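The Table at Cusau Street

Hanne Riis had paid 66 dollars for the table, and Fabrice Ferrand said she should have asked for less. She told him it was flat and it was white, and those were the only things she needed from it.

She had taken the back room at 656 Cusau Street in March, after the studio on Sandberg Avenue was sold. There was a sink down the hall and a window that stuck. She hung a white curtain behind the table so she would not have to look at the wall while she worked. Fabrice held the ladder and talked about his sister's divorce.

By the second month the table had started to look like hers. She made small things out of clay, mostly pink, for a woman in Zetley who sold them in a shop. The clay got everywhere. She found it in her shoes and once in a sandwich. 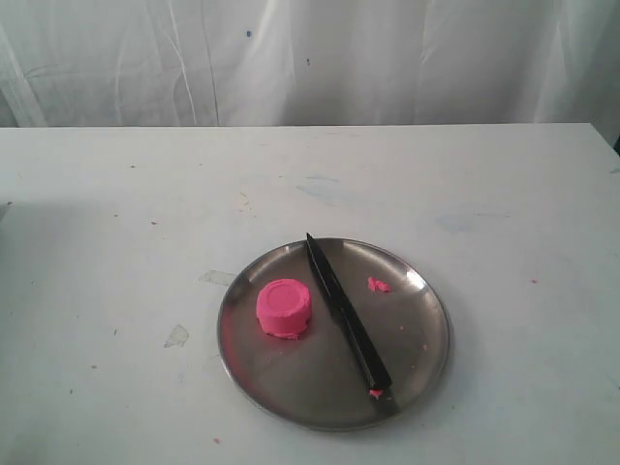 The table and the curtain. Pink clay on the plate, and a few specks that got away.

"You could clean it," Fabrice said. He had come at 3 with coffee.

"I do clean it."

He put his thumb on one of the shiny patches and tried to lift the edge with his nail. It stayed where it was.

"What was this?"

"Tape, I think. It might have been there when I bought it."

"And the blue?"

She said she had never used blue. They both looked at it for a while. The man who sold her the table had a daughter, she remembered, a girl of nine or ten who had stood in the driveway and watched them load it into the van. She hadn't waved. Hanne had thought at the time that she was shy.

"Maybe she painted on it," Hanne said.

"Who?"

"The girl. Wullance, the name was. It was on the mailbox."

Fabrice drank his coffee. He said a wet cloth and some baking soda would take care of most of it, and that his mother had gotten worse things off a kitchen counter. Hanne said she would try it when the order was done. He asked when that would be and she said soon.

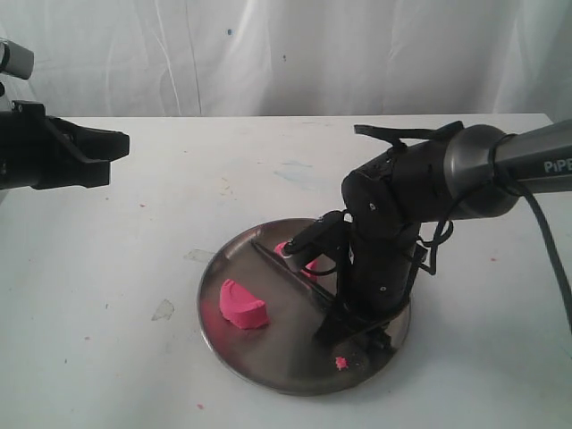
White cloth, white tabletop, and the two dark spots near the top.

After he left she went down the hall and filled a bowl with warm water. She carried it back and set it on the floor by the wall. Then she wet a cloth and wrung it out and stood there holding it.

She wiped up the pink. The blue she left alone. She hung the cloth over the side of the bowl, sat down, and started on the next piece.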